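Subject: Re: [homeauto-sceptics] Gestilport bed-making kit, worth a trial?
From: Ishbel Swanson
To: the list

On the Gestilport kit, Andeo wrote:

> Has anyone on here looked properly at the Gestilport package? We run
> 56 rooms over two sites and the turnover of beds is what eats our
> mornings. The Hikcombe rep came in with a laptop and a very nice film.
> As I understand it you get a pair of hand-held grippers, your own
> staff make beds with them for a few weeks, and the recordings are used
> to teach an arm which comes later on a lease. The rep says 1000
> recorded goes is plenty for a plain single bed. She also says the
> gripper is "no harder than using tongs".
>
> It sounds almost too easy but the starter price isn't silly. We'd have
> to say yes or no by the end of January to get the pilot rate. Would be
> glad to hear from anyone who has handled one and isn't selling it.
>
> Andeo

Andeo,

I have handled one, I'm not selling it, and I would not sign by the end of January. I wouldn't sign by the end of any month on the strength of what I was shown.

I should say where I'm coming from. I do the buying for Nisbet, three small residential homes, so my beds are not your beds. Mine have rails, wipe-clean mattresses and often somebody's cardigan in them. But we were sent the same film and, I think, the same rep, and I asked to go and try the thing on a bed before I talked about money. They were decent about that. I had most of a morning at it.

First, the gripper. "No harder than using tongs" is fair as far as it goes. You squeeze, the two fingers close, the pads meet. The pads are wide and flat, and on a folded towel I got on with them well enough. On a sheet it's another matter. To pick up one layer you have to pinch up a bit of cloth first, and with a flat pad on a flat bed you mostly push the cloth along in front of you. I got better at it. By the end I could take hold of a hem three times out of four, if the hem was hanging over the side. I never once managed a proper corner on a fitted sheet without putting my other hand in to help, and when I did that I was told, very politely, that the go wouldn't count.

That is the part I'd want you to think about. If your staff are to do 1000 goes, ask how many they'll have to throw away to get there. I asked, and was told it "varies by operator". I'm sure it does. I did 29 attempts and we agreed at the end that 15 were clean ones, and those were with a flat top sheet and the young man beside me telling me where to stand. Work that out in paid hours for your two sites before you look at the starter price again. The starter price doesn't include them.

Second, wrists. It isn't a heavy tool when you pick it up. It is by eleven o'clock. My domestics are mostly women in their fifties and two already have trouble with their thumbs. I asked whether anyone had looked at how long a person can sensibly use it in one stretch and was promised a document. It hasn't come. It may be a perfectly good document.

Third, and this is where I got cross, what happens after the recordings go off. The quotation we had covers the grippers, the upload and "model preparation". The arm is on a separate lease, price to be confirmed, and I could find nothing at all saying what it must be able to do before you start paying for it. No number of beds an hour, no figure for how often a person will have to step in and sort it out. There is a paragraph about "continuous improvement" that I read four times. If it means anything it means that you pay while they improve.

I asked who owns the recordings as well. They do, with a licence back to us. So we'd be paying our people to make something, paying Gestilport to take it away, and then renting it back. Perhaps that's normal now. I'm old enough to find it cheeky.

To be fair to them -- and I do want to be, they gave me a morning and a sandwich -- I came away thinking the basic idea is less daft than I'd expected. Showing a machine a job by doing it with the machine's own kind of hand makes sense to me. I've seen the other approach, where a man in an office writes down what a bed is, and that was a good deal worse. Nor did anybody there tell me an outright fib. When I asked the technical people, away from the rep, whether it could do a duvet cover, they laughed and said no. The film certainly lets you think it can. Watch the join after the pillow goes on.

What I would do in your place:

Ask for a go on one of your own beds, in one of your own rooms, with the furniture where it normally is. A bed you can walk right round in a great big hall tells you nothing much about the single in your room at the end of the corridor with the radiator behind it.

Ask to see the arm do ten beds in a row without anyone touching it or stopping the clock. If they can't arrange it, then you know how far along it is.

Get a line in the lease saying rent starts when it passes a test you've both written down. We asked for this. Hikcombe said they would "take it away", and that's the last I heard.

Ask whether the pilot rate really ends when they say. Ours was supposed to close before Christmas and I was offered it again a fortnight ago, slightly cheaper.

And get somebody who makes beds for a living to do the trying out. I thought I was quick. Our head domestic watched me practise with a pair of salad servers when I got back and had to leave the room.

If others on the list have had the arm itself on site -- not the grippers, the arm -- I'd very much like to hear, good or bad. I've been asking since the autumn and so far everyone I find is, like you and me, at the film stage. I'm willing to be told I'm wrong on any of this. I'd just like it to be by somebody who has paid an invoice.

I can send you the questions I put to them, off list, if that's any use. The answers are shorter.

Ishbel Swanson
Nisbet

One attached.
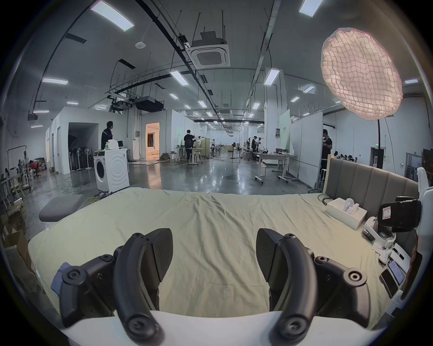 Gripper open over the bed, pale green sheet on.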